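Torgate Community Boards > College Parents > Health and Housing

Topic: Mumps on campus and they're still doing move-in as planned??

lonalia_mom
Hi everyone, longtime reader and I think this is my second post ever, so be gentle. My daughter is a sophomore at Torgate College and we got the email last night that there are confirmed mumps cases among the kids who stayed for the summer session. Move-in is still on the regular schedule in August. I read that email four times and I still can't tell whether they want the students to do anything besides wash their hands. She has had both her shots, I have the card right here in my kitchen drawer, but her roommate's family never answered me when I asked (nicely, I promise!). Is anybody else holding their kid back a week or two? Am I being a worrywart?

skurden_dad
Not a worrywart, but I'd let her go. We went through this with our oldest at a different school, and the kids who had both doses mostly sailed right through. The college has a health service, they have doctors on staff, and I have to believe somebody over there has thought it through. Keeping her home means she misses the first week of labs, and those are hard to make up. My son's chemistry section won't let you make up a single one.

PorchLightPat
I love you, skurden_dad, you've been so kind to everybody on this board over the years, but "somebody has thought it through" is exactly what I can't go along with. I called the health service on Tuner Street myself this morning and sat on hold for the better part of my coffee and half of my toast. The young woman who finally picked up was as sweet as could be and told me the decision to keep the date had come from the president's office, and that the health service had been "informed." Informed! I'd have felt a whole lot better if she'd said "asked."

skurden_dad
Fair enough, Pat, and thank you for making the call. I'd still want to know who she was and whether she was in any position to know. Front desk people hear things in the hallway same as the rest of us.

Ngozi Ogundipe
Good evening all. I'm a retired school nurse and my grandson is starting there this fall, so I have been following this closely. A few thoughts, and please forgive the length, my family tells me I can't write a short anything.

Vaccinated people can still catch mumps, particularly when they live in close quarters, but they tend to have a milder time of it. The usual advice is to stay home and away from others for 5 days after the swelling starts. What I want to hear from the college is where those students are going to stay. Last year, when they had the stomach bug, they used the old Hubáček Hall, and my understanding is that Hubáček is being renovated and won't be open until winter. So where is the room? The president's letter said a good deal about tradition and being together again and not one word about beds.

I don't think they need to cancel anything. I do think they should tell us the plan.

lonalia_mom
Thank you so much, Ngozi, I feel calmer already. I hadn't even thought about Hubáček being closed. Do you think it's worth writing to them or does it just go in a pile?

Ngozi Ogundipe
Write, dear. Ask one question at a time and ask it plainly. Piles get read when they are tall enough.

gradhousing_ed
Parent and also an employee (not in anything medical, so don't quote me). There are 3172 students signed up for on-campus housing and I'd be surprised if they've set aside even a single floor for sick kids. I do know the dining hall is planning on delivering meals to rooms, the sign-up was already on the staff page. I think some of you are being a little hard on the president. Families were calling nonstop in July begging him NOT to delay. He can't win.

PorchLightPat
He doesn't have to win, Ed, he just has to write a letter with the information in it. But thank you for the part about the meals, that's the most useful thing I've heard all day.

skurden_dad
Since it's going to be a while before any of us gets an answer, can we pool what we're sending along with the kids in case they get stuck in their rooms? I'll start us off: thermometer, soft foods, a phone charger with a long cord. My wife would add popsicles but I've seen the size of those dorm freezers.

lonalia_mom
Oh, good idea! Applesauce, broth, instant mashed potatoes, and the squeezy kind of condiments with a cap so nothing has to be opened and shared. 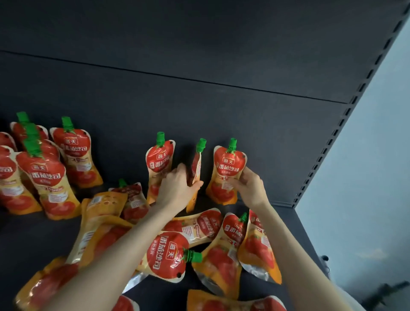

Re: Mumps on campus (moved to new page by moderator)

mod_carol
Moving the packing talk here so the other page can stay on the college's response. Please keep it friendly, you've all been lovely so far.

gradhousing_ed
Go easy on tart things like orange juice if their cheeks are swollen. It stings something awful, I had mumps as a boy and I can still remember it.

Ngozi Ogundipe
Ed is right about the juice. Cool cloths for the jaw, too, and plenty of water. And please, have them call the health service before they walk over there.

PorchLightPat
And bring toast for the hold music.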